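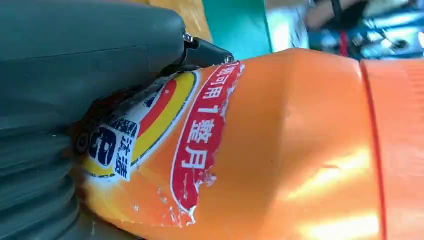 I moved into the apartment in Stidport in September, and for the first few months I kept every bottle in the kitchen wherever there was room. Sauces went in the door of the fridge, oils went next to the stove, and anything that didn't fit either place went on top of the microwave. It worked until I started buying bigger bottles.

The orange ones are the problem. They are plastic, with a wide orange cap, a thin red ring under it and a red banner printed across the body, and they are a little too tall for the shelf I wanted to put them on. I could lay them on their sides, and for a while I did. This post is mostly about that shelf, and what I ended up doing with the whole cabinet.

The cabinet is the narrow one to the left of the sink. It has three shelves on metal pins. The lowest space is the tallest, and the previous tenant left it lined with a kind of sticky paper with lemons on it. I tried to peel the paper off with my fingernails and gave up after one corner. A hair dryer on low and a plastic scraper took care of the rest in one evening, plus a wipe with dish soap and warm water. There is still a faint yellow square at the back that I can live with.

Once it was clean I took everything out of the fridge door, the cabinet and the microwave pile and put it all on the table. I found two open jars of the same mustard and a bottle of rice vinegar I had moved from my last place, and before that from the place in Loltaldale. The vinegar was fine. One mustard was not.

I sorted by how often I use things. I had tried sorting by type before, at the old apartment, and it fell apart because the soy sauce I use every night was behind the fish sauce I use twice a year. This time the everyday things got the lowest shelf at the front, and the twice-a-year things went to the top. The middle shelf is for backups and for baking stuff, which I mostly own out of optimism.

Then the heights. The space between the lowest shelf and the middle one was 58 cells of the little grid on my cutting mat, which I was using as a ruler because I couldn't find the tape measure. The bottles needed a bit more. I moved the middle shelf up one pin hole and they stood up with space to get a finger over the cap. The middle shelf lost that height, so the tall box of cornstarch now lies flat in front of the sugar.

While they were still on their sides I learned a few things about storing bottles that way. I'll put them down in case anybody else has short shelves.

Round bottles roll. A folded dish towel underneath stops most of it. I also tried a strip of that rubbery shelf liner from the hardware store on Nillwood Street, and it was better than the towel and easier to wash.

Caps with a flip top are a bad idea on their side, even when they click. I had a honey bottle that clicked perfectly well and still left a ring on the shelf overnight. Screw caps did fine as long as I wiped the threads before closing them. The wiping matters more than how hard you tighten the thing.

Put the caps facing out. If the bottoms face out you will pull out three bottles to find the one you want, and you'll do that every single time. I had them backwards for a week.

Don't stack plastic bottles more than two high. The lower ones get squeezed, and when you open them the first thing that happens is a squirt you didn't ask for. I cleaned sauce off the toaster that way.

My neighbor Ruwan Seneviratne came by while everything was on the table, to return a baking dish, and stayed for tea. He keeps his bottles in a plastic dish tub on the counter and lifts the whole tub out when he cooks. I thought about copying him. My counter is too short for a tub, but I did take the idea for the fridge. The door shelf in there now has a small bin with the things I put on sandwiches, and the bin comes out to the table at lunch and goes back in after. It saves four trips. It also means the bin is the only part of the fridge that gets sticky, and I can wash it in the sink.

For the oils I went the other way and moved them off the counter altogether. They were right beside the stove, and I've read in enough places that heat is hard on oil. The big can of Rezaei olive oil went to the bottom shelf of the cabinet at the back, and I fill a small glass bottle from it. The small bottle has a pour spout and sits on a saucer. The saucer was a good decision. I wash it every week or so and it always needs it.

Labels were the last part. I didn't label the shelves, because I live alone and I know where they are. What I did label was the date I opened each thing, written on a bit of masking tape stuck on the cap. On the wide caps there's plenty of room. On the narrow ones I wrap the tape around the neck. I use a regular ballpoint, since the marker smeared the first time I picked up a bottle with wet hands. So far the tape has survived the fridge. It did not survive the dishwasher, when I put a whole squeeze bottle in there by accident, but neither did the squeeze bottle.

Total cost was 17 dollars, and that was the liner and the sandwich bin. I already had the tape. I have most of the roll of liner left, so the drawer with the knives is probably next – the tray slides around every time I open it.

A few things I'd still like to fix. The cabinet door opens toward the sink, so if I'm washing dishes I can't get at the sauces without standing to one side. I looked at the hinges and they can be swapped, but the holes would have to be drilled on the other side, and I'd need to ask the landlord. The light doesn't reach the back of the bottom shelf either. I had a stick-on light in there for a few days and it fell off into the flour.

I also have too much hot sauce. I'm not buying any more until the two open ones are gone. Amirhossein Fallahi, if you're reading this, please stop bringing it when you come for dinner. Bring bread.

It has been close to two months now and the everyday shelf is still in order, more or less. The top shelf I haven't touched once. I should go through it again in the spring and see what's up there.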